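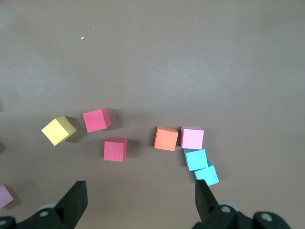
How to Turn a Seminar Paper Into a Journal Article

If you have a history paper you're fond of sitting in a drawer, September is a lovely time to pull it out again (I do this every year, usually with a big pot of tea!). Start by reading the whole thing through without a pen in your hand. Then write down, in one plain sentence, what you are arguing. If it takes you 3 sentences, keep going until you have one.

Next, look at your opening. Seminar papers tend to begin with pages on what other scholars have said, and a journal reader doesn't need all of it. My own piece on the Eridport ferry strike had 61 footnotes before the first ferry showed up, and I was terribly proud of every one. Keep the books you are really answering and let the others go.

Now pick your journal, and pick it before you revise any further. Read 5 recent articles in it, check the word limit, and copy out the citation rules so you have them by your desk.
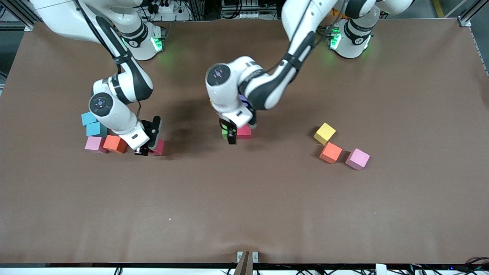
Rosaire Fehr wrote in to say that I should have put the archives first, and that going back to the Fillholm papers for one more afternoon did more for her article than a whole month of polishing. I'd happily add that as a step, so do it before you touch the footnotes, and bring along a list of the boxes you skipped the first time.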